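Reducing Household Waste: Notes on the Past Year
December 3, 2024
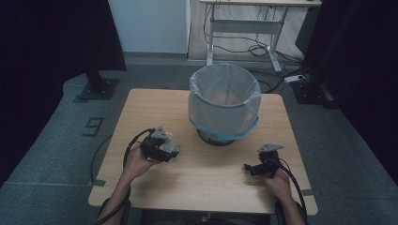 Background

In April this household resolved to put out one bag of general refuse a fortnight. The previous rate had been 3 bags, and the council's collection charges had risen twice. The decision was taken jointly with my lodger, Salim Chege, whose agreement was required for any change to the kitchen arrangements.

Measures adopted

Food scraps are now kept in a lidded caddy and emptied every second evening. Glass is taken to the bank at Cornberg on foot. Soft plastics proved more difficult – the shop at Bolger accepts them, but only when clean and dry.

Results

Over 26 weeks the target was met on all but 2 occasions, both following visits from relatives. Spending on bin liners has fallen by about half.

Matters outstanding

Batteries continue to collect in a drawer. Nafula Barasa has kindly offered to take them to her workplace, and a first box will go to her before the new year.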